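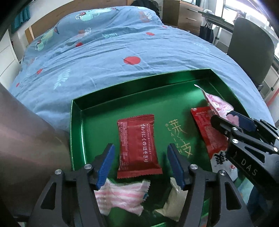

The green box so far, on the guest bed

Snack swap boxes – show how you pack yours!

fusstead_jo
Posted November 2018

OK, I am way too excited about this year's swap, so I'm starting the thread early. I've got the green box out and I'm filling it for my partner in Tornenex (no names, it's a secret swap, but if you live there and you like red packets, act surprised!). The box is the best part for me. It's metallic green with a shiny emerald inside, and there's a gold logo on the floor of it with big Chinese characters and LAIZHI spelled out in spaced letters. I've been saving it since April and I could not bring myself to use it for buttons.

So far I've got two red packets, a pink and white striped one, a cream one, a see-through pink one with a flowery print and a white one with a black character on it. One of the reds has Japanese running down the middle in white, and I just love how it looks against the green. I keep moving them. Stand the red one up in the middle? Lay it flat? Pink over the side or tucked in? Please tell me how you do yours, I could talk about this all night.

Rules are the same as last time: $20 limit before postage, nothing that melts, nothing homemade. Lists to Boyang please.

rtrevaskis
Oh that green! I'm jealous of the box before we even get to the snacks.

My vote is reds on opposite sides and everything pale in the middle. Two strong colors next to each other fight a bit. And leave some of the gold showing. It's a shame to have a logo that pretty and bury it under wrappers.

Rawiri

mossy_kettle
Disagree with Rawiri, sorry. Fill it to the top! When I open a swap box I want to dig. If I can see the bottom of the tray I start thinking about what else could have gone in there. Last time mine came from someone in Wastard and it was so full the lid had a bulge, and I was grinning for a week.

rtrevaskis
A bulging lid is how you get crumbs, mossy. I sent rice crackers that way once and my partner got rice.

mossy_kettle
Ha, fair. But shallow trays are different, the stuff can't get crushed as far. Jo, how deep are the walls on that thing?

fusstead_jo
Not deep at all, it's really more of a tray. A standing packet sticks up, so if the lid is going on, the red one has to lie down. I might do the whole thing in one layer and then a second layer on tissue paper. Or would tissue hide the emerald too much? Aaargh.

B_Bai
Hi everyone, Boyang here with the boring part. We have 100 people signed up, same as the limit, so the list is closed. I have nearly 20 lists in already, thank you to the quick ones. Please put the allergens on your list in plain English, even when the wrapper is in another language. If you can't read the label, look it up or ask in this thread. Plenty of us can help.

Jo, very nice box. Take the pink one out though, it looks open along the top.

fusstead_jo
Good eye! The top edge is torn and curling, you're right. Out it comes. That one is now officially for me and I will replace it. I'm a bit sad, it was the prettiest one and it draped so nicely over the side.

pennywhistle471
You could keep just the wrapper and flatten it into the lid? I line all my lids with old wrappers – wipe them, press them in a book for two days, then a dot of glue in each corner. It looks fantastic, and people always write to me about the lid before they even mention what was in the box.

mossy_kettle
Isn't that a bit... trash in a gift?

pennywhistle471
Nope! Not if it's clean and flat. A crumpled one would be, I'll give you that. I've got a whole album of them at home and the floral ones are my favorites. I'd happily swap a box of snacks for a box of wrappers but I suspect I'm alone there.

rtrevaskis
You're not alone, I have a drawer.

chenglane
Coming in with a practical question. I'm new to this and I have no box at all. Does it have to be a nice tin? The snack shop on Cheng has plain white cardboard ones by the register and I could decorate one with the kids. They've already started planning stickers, so I'd better ask quickly.

fusstead_jo
Welcome!! Cardboard is great, and please let the kids go wild with it. Mine the first year was a shoebox with wrapping paper on it. Weigh it when it's packed, that's the only thing to watch. I got caught out last year. Tins are heavy, and I'd worked out my postage with the snacks in a plastic bag like a fool.

B_Bai
Yes, cardboard is fine. My own box came to 471 grams last time with the lid taped and the card inside. A cardboard one the same size would have been a good bit less.

chenglane
Perfect, thank you both. Stickers it is. What do people write on the card?

pennywhistle471
I do a little map of the box! A square with the packets drawn in and a word or two next to each one – sweet, salty, eat this first, share this one if you must. It helps a lot when the wrappers are all in a language your partner can't read.

mossy_kettle
Now that I like. No map for me though, I want the surprise. I once ate dried plum thinking it was candy and it was the best mistake of the whole swap. My face must have gone inside out.

rtrevaskis
Put the map in a sealed envelope, then they can choose.

fusstead_jo
Oh, the sealed envelope is a lovely idea, I'm stealing it. OK, plan for tonight: reds on opposite sides like Rawiri says, stripy and cream in the middle, white one with the character facing up, and then as many small candies in the gaps as I can get in for mossy. Pink wrapper goes in a book under something heavy. I've cleared the blue duvet for the final layout, and I'll check the lid closes before I tape anything.

Anyone else packing tonight? Show me your boxes!

chenglane
We are! Ours is going to have a lot of dinosaurs on it.

mossy_kettle
Jo, if there's still room after the candies, add one more thing for me. There's always room for one more.

rtrevaskis
Please check that lid.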